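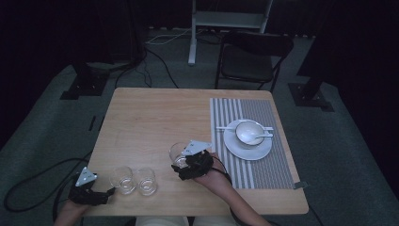
I gave up buying bottled water in December, and I've been asked a few times how it's going, so I may as well write it down.

We were getting through 20 bottles a week between the two of us. Manaia drank most of them, but I did the carrying, up four flights from the car park at Wurneo. When I went back over the receipts, we had spent 162 pounds since the summer.

The tap water in our flat is hard and tastes of chalk, more so first thing in the morning. I tried a filter jug and it helped a bit. What helped more was filling a big jug at night and leaving it in the fridge with the lid on. By breakfast it's cold and I don't notice the chalk.

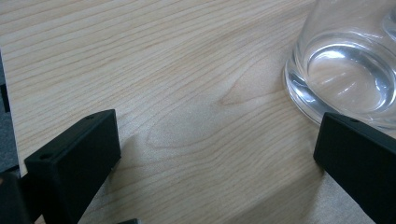 Manaia still says she can tell the difference. She keeps a couple of bottles in the car for long drives, and I don't argue about it. When her mother comes to stay we buy a pack of the fizzy sort.

The kettle has been the real nuisance. It scales up quickly now that I fill it straight from the tap – I used to pour in whatever was left in the bottles. White vinegar clears it if you leave it for an hour, then boil it twice with fresh water and throw that away. I do it at the start of each month and open the kitchen window first.

Next I want to sort out the shower head, which has the same trouble.

Ngaio Brunton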